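Section 6. Connecting the Met Mast Logger and Returning a Turbine to Service

This section applies to operators of the Flotenport wind farm and to contractors working under the site permit system. It covers the connection of the Tostell data logger to the turbine controller, and the steps for returning a single turbine to service after a planned stop. Work on the medium-voltage switchgear is described in Section 8 and must not be attempted using the instructions given here.

6.1 Before you begin

Obtain a signed permit from the control room. Permits are issued for one turbine only and expire at the end of the shift in which they are issued. Planned stops are scheduled for Wednesday, and requests for any other day must be made in writing to the site office.

CAUTION: Do not enter the tower if the wind speed at hub height is above 17 m/s. If the wind rises above this value while work is in progress, leave the equipment in a safe state, close the tower door and inform the control room.

6.2 Connecting the logger

1. Confirm with the control room that the turbine is in Service mode and that remote start is blocked.

2. Open the lower door of the Luvetti control cabinet. Keep the key with you until the door has been closed again.

3. Switch off the 24 V auxiliary supply at the breaker marked AUX. Wait until the display on the controller is dark.

4. Fix the logger to the mounting rail on the left side of the cabinet. The logger should sit level, with its cable entries facing down.

5. Connect the signal cable from the mast to the upper terminal block. Tighten each screw by hand – do not use a power driver.

6. Connect the ground wire before the supply wires.

7. Switch the auxiliary supply on again. The logger runs a self-test and then shows READY.

NOTE: If the logger shows FAULT 2, the mast signal has not been found. Check the cable at both ends before replacing any part. Cables supplied by Mladenović have a shield that must be grounded at the cabinet end only.
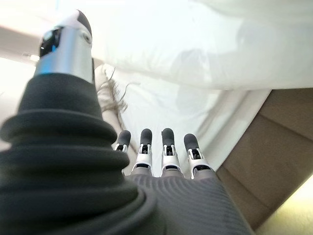
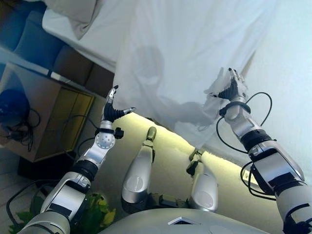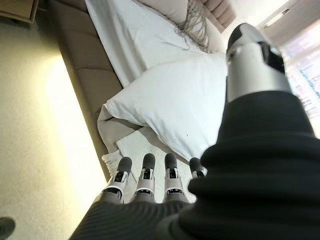
6.3 Setting the logger

1. On the logger menu, select Site and enter the turbine number exactly as it appears on the tower door.

2. Select Clock and choose Network time. Local time must not be entered by hand, as the monthly production report compares records from all turbines.

3. Select Address and enter 410. This address is reserved for mast data throughout the site.

4. Select Save. The logger restarts and the menu closes.

5. Ask the control room to confirm that wind speed and wind direction are being received. Record the name of the operator on the permit.

6.4 Returning the turbine to service

1. Remove all tools, packaging and loose wire from the cabinet. Close and lock the lower door.

2. Check that every person named on the permit has left the tower. The permit holder must do this in person.

3. Release the rotor lock and confirm that the indicator on the controller has changed to FREE.

4. Hand the permit back to the control room and request that the remote start block be removed.

5. Remain outside the marked safety zone while the rotor begins to turn. The controller completes its own brake and pitch checks before connecting to the grid.

CAUTION: If the turbine stops during these checks, do not restart it. Report the code shown on the controller and wait for instructions. A second start is allowed only with the agreement of the shift supervisor.

NOTE: In low wind the rotor may idle for a long period before the turbine connects. This is normal and does not need to be reported.

6.5 Records

Enter the work in the turbine logbook before leaving the site. The entry must give the permit number, the serial number of the logger and the time at which the turbine returned to service. Completed permits are kept in the site office with the maintenance records for that turbine.

Contact the Flotenport site office | Copyright Flotenport Wind Farm. All rights reserved. | Back to top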